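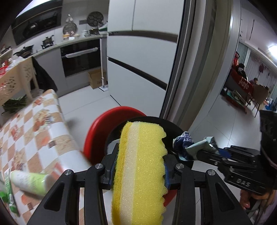
Week 4 is wiping down, and I know, I know, you signed up for a home management course and you were hoping we'd be on to budgets by now. We'll get there. But I've taught this unit long enough to have opinions about it, and my first one is that most people clean a kitchen in the order they notice things. You walk in, you see the stove, you scrub the stove, and then you drag all that grease over to the table where people eat. Take a kitchen like the one on the front of this handout. You've got a range hood up on the wall, a counter with a wok and little cooking stands on it, a tall white refrigerator, and then a table with a checkered cloth with things lying on it. One layered yellow and white sponge could visit every one of those surfaces in ten minutes, and that is exactly what I don't want it to do. So before you read on, take a pencil and write down the order you'd go in. Keep it, we'll compare in class.

What I mean by an order

My rule is clean jobs first, greasy jobs last, and high before low inside each of those. So for a kitchen with an eating table in the same room, I go:

1. Table
2. Refrigerator doors and handles
3. Counter, the end away from the stove
4. Counter, the end near the stove
5. Oven front and handle
6. Range hood
7. Floor

Yes, the range hood is out of order if you're strict about high before low! Keabetswe Oosthuizen caught me on that last term and we had quite a long argument about it. Her view is that a hood drips, so it has to come before the counter under it. My view is that I lay an old towel under it and the drips go there. Do it her way if you like, just rinse the sponge properly in between or switch to your greasy one. I'll take either order on the worksheet as long as you can tell me why you picked it.

Sponge or cloth?

People get very loyal about this. I use both, and here's how I split it up.

Sponge: anything stuck on, anything that needs a fair amount of water, curved stuff like the inside of a wok. If yours has a rough side, try it on a corner before you go at a shiny oven front with it.

Cloth: handles, doors, picking up crumbs, drying. A cloth folds into quarters, and if you flip and refold it you get eight clean faces before you have to rinse. I make everybody practice the fold because it looks like nothing and then you try it with wet hands.

For handles I want a cloth every time. Refrigerator handles are probably touched more than anything else in the room and they get skipped constantly, especially the underside where your fingers curl around. Wrap the cloth, squeeze, pull along. Done.

Tablecloths

If there's a cloth on the table, find out what it's made of before you do anything wet. A wipeable one gets wiped in place. A fabric one gets taken outside, shaken, and either washed or put back. What I see people do is wipe a fabric one with a damp sponge, and all that happens is the crumbs turn to paste and move into the weave.

And clear it completely first. Tubes, packets, mail, your keys, everything. Wiping around things leaves little islands (Pieter Nkosi calls these "the archipelago" and I've never been able to stop calling it that). Put the things on a chair, wipe, let it dry, then put back only what lives there. A patterned cloth hides crumbs beautifully, so run your palm over it at the end - your hand will find what your eyes miss.

Floors and the stuff that lands on them

You can't vacuum a floor that has boxes on it. A delivery comes in, the cardboard box goes down in front of the oven or by the door, and somehow it's part of the furniture by April. Same with vegetables in a bag, stools, shoes. Lift everything up before you start. Stools go upside down on something or out into the next room.

Then vacuum dry, and only after that go over it damp. Light tile shows every streak, so wring the mop harder than you think you need to, and work backward toward the door. I still manage to mop myself into the corner by the refrigerator once a year or so.

Looking after the sponge

Rinse it until the water runs clear, squeeze it flat in your palm (don't twist, it tears the layers apart), and stand it on its edge to dry. Flat on the sink is the worst place for it. The bottom stays damp and by morning you can smell it.

When it starts to crumble or still smells after a good rinse, demote it to the range hood and floor edges for one last job, then throw it out. I snip a corner off mine when they get demoted so there's no mixing them up. Mahnaz Zamani uses two colors and never has to think about it, which is probably smarter, but I buy whatever's on the shelf.

For next time

Do your own kitchen once, start to finish, in the order you wrote down. Set a timer. Mine takes 23 minutes with the floor and 15 without, but my kitchen is small and I've had practice, so don't race me. Write down:

- your order, and anything you changed halfway through
- how many times you rinsed
- the one spot you'd forgotten existed
- total time

Bring the sheet and bring one cloth, any cloth, for the folding practice. I'll have sponges and a couple of trays for the stuck-on oatmeal exercise (wear sleeves you can push up!). If you missed last session, Floarea Roman has the spare copies of the dishwashing pages, and you'll want those read first, because I'm going to skip straight over water temperature.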